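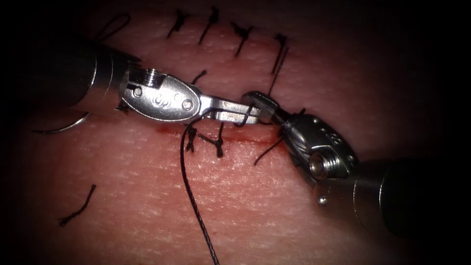
Skills Notes: Tying Off a Short Skin Incision

The suturing bench at Nosemura reopens in January, and the knot-tying module has been rewritten. The changes are set out for everyone who is booked in, including those who passed under the old sheet.

Thread. We are staying with black braided thread for all practice work. It shows up well against pink skin pads and makes a crossed or slack throw easy to spot. Cut lengths to 23 cm. Longer pieces drag across the pad and pick up lint, and shorter ones leave too little tail for the third throw.

Pads. The old smooth pads have been withdrawn. The new Tradlow pads have a fine surface texture and hold a stitch closer to the edge of the cut without tearing. Each pad is good for around 800 needle passes if the rows are spaced properly. Start at the top, leave a finger's width between incisions, and write your initials on the back.

Wrapping the loop. Most of the failed knots last term came from the wrap. Keep the loop on the outer part of the jaws, near the tip. A loop that rides back toward the wrist has to travel the full length of the jaw before it will drop off, and it usually catches on the way. Bring the second instrument in to meet the first directly over the incision line. Reaching out to the side lifts the near edge of the skin.

Tension. Lay the first throw flat and stop when the edges touch. If the skin puckers or blanches on a live case, the throw is too tight, and the pad will show the same fault as a ridge along the line. Reverse direction for the second throw. Pull both ends level with the surface, at right angles to the incision.

Lighting. Centre the light on the incision and leave the margins dark. Turn it down a step if glare off polished metal hides the thread.

Assessment. The pass mark is now 73 per cent, scored on knot security, spacing and edge alignment. Time is recorded but carries no marks until the second attempt.

Spare thread and pads are in the drawer marked Jara. Bookings and score sheets go to Rimantas Mets before noon on the day of your session.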